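Brenach Amusements, Famton site
Monthly machine and floor check, March
Checked by: Iresha Akanda
Copy to: Roksolana Tkachuk (area)

Started before opening, finished gone 11am. Lift out of order so upstairs done last. Marks are OK, ACT (needs action) or N/A. Comments where there's something to say.

ENTRANCE AND DOORS

Over-18s sign on both doors, readable from the street: OK
ID poster at the change desk: OK. Corner peeling, re-taped.
Door mat flat, no trip edge: ACT. Curling on the left side again. Taped for now but it wants replacing. Third month I've written this.
Fire exit at rear clear: OK. Was two stacks of stools in front when I got in, moved them. Please tell the evening lot.
Exit sign lit: OK
Outside lights: OK

MACHINES, GROUND FLOOR

Plugs, leads and sockets, no damage: ACT. Machine 13, lead pinched under the back foot. Outer sleeve flattened, can't see any copper but not happy. Switched off, out of order card on. Engineer to look before it goes back on.
Cabinets level and not rocking: OK except the Bandeck by the pillar, rocks when you lean on the button deck. Packed with card. Needs the foot winding out properly.
Cabinet doors locked, keys accounted for: OK
Glass, no cracks or loose panels: OK. Scratch on the old Tymoshchuk three-reel, cosmetic, was on last month's sheet.
Reels run freely, no grinding: ACT. Same Tymoshchuk. Middle reel stops a beat late, you can hear it. Payouts came out right on test, but get it seen to.
Lever on same machine: OK. Stiff. Greased last time I think, no note of it so can't be sure.
Video screens, no flicker or dead patches: OK
Touch screens respond: OK after wiping. Somebody's been eating chips over them.
Payout tables and stake shown clearly: OK
Category labels present and match the sheet: OK. Serial ending 2894 was down on the sheet under the wrong category, label on the cabinet is right, corrected the sheet.
Vents clear at the back: ACT. Dust on the whole window row. Hoovered what I could reach, need them pulled out to do the rest.
Coin trays, no sharp edges: OK
Note acceptors: OK. One spat my tenner back twice then took it.

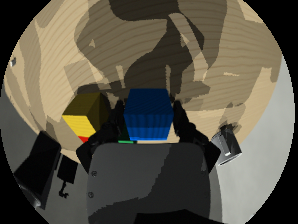
Three cubes on a wooden tabletop, computer-rendered.

FLOOR AND SEATING

Carpet, no lifts or tears: OK
Stools stable, bolts tight: ACT. 2 wobbly, both ground floor. Tightened one. Thread's gone on the other so it's in the store with a DO NOT USE label. Do not bring it back out please, it came back out last time.
Walkways wide enough for a wheelchair: OK once the charity machine was shoved back. It creeps forward every time they clean.
Lighting over the change desk: ACT. Tube buzzing. Spare in cupboard, need somebody with the tall steps.
Bins emptied: OK
Spills, drinks station: OK. Drip tray full, emptied.

STAFF AREA AND CASH

Cash office door closes and locks by itself: ACT. Closes, doesn't always catch. You have to pull it. This is the one I'd do first.
Float counted by two people: OK, 2000 agreed and signed.
Panic button tested: OK. Rang through straight away. Warned them first this time.
Cameras recording, clock right: clock is an hour out. Pictures fine. Have put ACT becuase if we ever need the footage the time has to be right.
First aid box: OK. Low on the blue plasters.
Accident book: OK, no entries since last check.
Fire extinguishers, pins in, gauge in the green: OK. Service label on the one by the stairs is hard to read, rubbed off nearly.

UPSTAIRS

Stair rail firm: OK
Stair edging: OK, one strip a bit worn, keep an eye on it.
Machines, leads and sockets: OK
Machines, screens and buttons: OK. Start button on the end one sticks if you press the corner. Cleaned round it, better.
Sound levels: bit loud up there. Turned down two notches. If regulars moan, tell them it was me.
Emergency lighting test: OK
Lift: N/A, out of order, sign on both floors. No date from the lift people yet. Anyone who can't manage the stairs to be offered the same games downstairs where we have them.

SAFER GAMBLING ITEMS

Leaflets in holders: ACT. Empty upstairs, about six left downstairs. Box on order.
Helpline stickers on every machine: OK. Two replaced.
Self-exclusion folder up to date and locked away: OK
Staff know where the folder is: asked both on shift. One did. Showed the other.
Interaction log filled in: OK but the writing is dreadful. Can people print.
Clock visible from the floor: OK

ACTIONS

Cash office door catch. Roksolana to ring locksmith. Urgent.
Machine 13 lead. Engineer. Stays off untill done.
Tymoshchuk middle reel, and foot on the Bandeck. Engineer, same visit.
Camera clock. Me, if I can find the login.
Vents, window row. Needs two people before opening.
Door mat. Roksolana to order, same size as the old one.
Tube over change desk. Whoever's in with the steps.
Leaflets. Chase the box.
Replacement stool. Ask whether Brenach has any going spare at another site.

AREA COMMENTS (R. Tkachuk)

Seen. Locksmith rung, waiting on a time. Until then door to be pulled shut and tried by hand every time, no exceptions. Mat ordered. Iresha, camera login is in the envelope in the safe. Engineer booked for both machines, he'll want the keys ready and the area round 13 cleared. Lift people chased again.

Signed: I. Akanda
Countersigned: R. Tkachuk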